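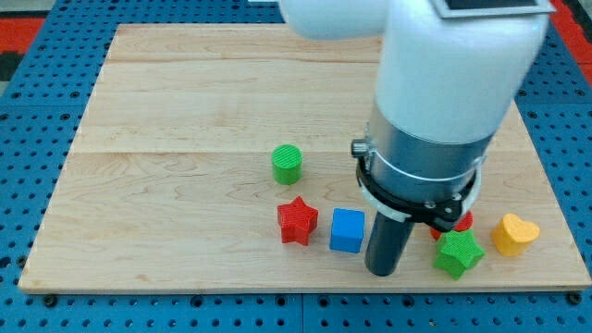

Ekerlow Hard Wax Oil, 400 ml tin: review after five months on beech and maple boards

Price paid: $149 for the two-part kit (oil, accelerator, two pads, one measuring cup). The oil is also sold without the accelerator, and I did not test it that way.

I finish cutting boards and small tabletops, mostly maple, some beech. Until January I used a Flandambridge oil that needed three coats and a week between the last coat and delivery. The Ekerlow product claims a single coat and light use the next day. Most of that claim holds up, with conditions.

Surface prep
The instructions call for sanding to 150 grit and stopping. I tried 120, 150 and 220 on offcuts from the same maple plank. At 120 the color was slightly deeper and cross-grain scratches showed under a low lamp. At 220 the oil took poorly and the surface came out uneven, with dull areas where I had wiped too hard. The printed advice is correct. Raise the grain with a damp cloth beforehand if the piece will see water. The instructions leave this out, and without it the first wash leaves the surface rough.

Mixing
The ratio is three parts oil to one part accelerator by volume. The measuring cup has molded graduations that are hard to read once there is oil on them. I switched to disposable syringes after the second batch. Stir for two minutes. The maker gives a pot life of four hours; at 68 degrees in my shop the mix began to string at a little over three. Mix small amounts.

Application
Pour a small pool, spread it with the white pad, wait ten minutes, then remove everything that is still on the surface. Coverage is very good. One ounce of mixed product did both faces and all edges of four boards at 12 by 18 inches. The supplied pads shed fibers on end grain, so I replaced them with Szewczyk lint-free cloths, which did not. Used cloths can heat up and ignite on their own. Lay them flat outdoors to dry or put them in a sealed metal can with water.

Cure
Dry to the touch at 14 hours. At 24 hours a thumbnail still left a mark on maple. At 48 hours it did not. I would not ship before day five, and the label asks for seven days before contact with liquids.

Wear
Two boards went into daily kitchen use with hand washing. Water beaded well for the first six weeks, then less well near the center where most of the cutting happens. Red wine left for an hour wiped off with no stain. Beet juice left a faint pink ring that faded over several days. A wet steel can left overnight made a gray mark on beech that had to be sanded out. Spot repair is simple: sand the area, apply fresh mix, buff. The patch was visible for two weeks on beech and could not be found on maple.

Color
The natural version warms pale maple slightly. Nidevetti sells a white-tinted oil that keeps it closer to raw wood, but it showed lap marks on anything wider than ten inches in my shop.

Storage
The opened tin skinned over by week nine. Decant into a smaller bottle – glass, filled to the top – and it keeps. The accelerator showed no change.

Verdict
Recommended for small pieces at moderate volume. The cost per board is lower than the tin price suggests. The pads and cup need improvement, and the next-day claim should read two days.

Updated 7th June: the part number for the kit is now 2906. Contents are the same.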